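Parildale bench notes: 796 episodes in, 200 to go

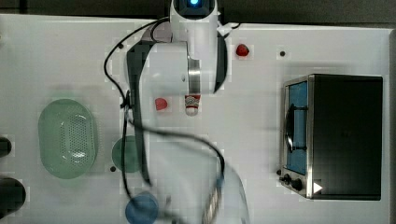 The arm over the table, striped red-and-white piece in the gripper. Green colander at left, toaster oven at right.

Quick one this time, most of us are still on the bench.

Count as of March 25, 2024: 796 accepted episodes on the play kitchen set. Accepted meaning somebody watched it back and it got a yes. Target for the first training run was always 996, so 200 left. Should be doable if the scheduling sheet gets filled in. It is not filled in. Please fill it in.

For those who joined after August: the play kitchen set is pick and place with toy food, two plates, the colander, and the toaster oven. An operator drives the arm through one short task from a typed instruction, we record cameras plus joint positions plus gripper, and the policy gets trained on the lot. One instruction, one episode. Don't chain two together because the first went well. We've had to cut a bunch of those by hand and it eats the afternoon.

What we have plenty of: strawberry to green plate. Enough. Please stop doing strawberry to green plate. It's everyone's favorite because it's quick and the strawberry sits nicely between the fingers, but the last trained policy went to the green plate when we asked it for the blue one, and then did it again, and I don't think that's a mystery.

What we need:

Blue plate, anything onto it. Start positions at the far side of the table especially.

Colander to plate, so picking out of the colander. Very thin on these. The raised rim catches the fingers if you come in at an angle, so come in from straight overhead and slow down for the last bit.

Anything that starts over by the toaster oven. People leave that strip clear because the reach is awkward. The policy has hardly seen it and it shows.

Oven door, open and close. Anel Khumalo has done nearly all of these and would like company. Her tip is to line up with the handle before you close the fingers, and if you miss it, back all the way off and try again inside the same episode. Keep those! A miss and a clean recovery is worth having. A miss and then thirty seconds of poking at the door is not.

Speed. This came up a lot in review. Some of the moves across the table are fast enough that the arm is just a smear in the overhead view, and for those frames the policy has nothing much to look at. The wrist view does a bit better but not by a lot. Nobody is asking you to crawl. Transit at a normal pace, slow into the grasp, slow into the release. If your own playback looks blurry then redo it.

Cable. It swings when the arm turns and it can end up lying over whatever you are about to pick. A bit of cable in view is fine, the policy has to live with it too. Cable across the target object at the moment of grasping is a reject. Check the slack at the start of your slot and again halfway thru.

Resets. Between episodes move at least 3 things, and I mean move, not nudge. Plates count. The colander counts. If the plates are in the same place for a whole session we've basically recorded one table over and over. Anel Pretorius wrote a little script that prints a random layout on the side monitor, it's in the shared folder under resets. Use it or don't, but if you don't, you have to be more random than you think you are. Most of us put the plates back where they "belong."

Instruction text. Lower case, plain words, name the object and where it goes. "put the strawberry on the blue plate". Not "berry > blue". The Savura labeling tool accepts both and won't warn you, which is a pain, but the fix isn't coming before this run. Anel P. cleaned up 12 of them last night and is not going to do it again.

Storage: upload to Risora at the end of your slot, not the next morning. The local disk filled up in the middle of a session and we lost the tail end of it. If the upload hangs at verifying leave it alone, it gets there. Killing it means starting from zero.

After this run: same task list, evaluated on layouts that aren't in the training set, with the oven tasks scored seperately so they don't get buried in the average. If picking from the colander is still weak we'll go back and collect more of just that. Scoring sheet is being drafted, comments welcome, short ones.

Slots are two hours, morning or afternoon, sheet is pinned in the channel. New operators need one supervised session first, ask either Anel.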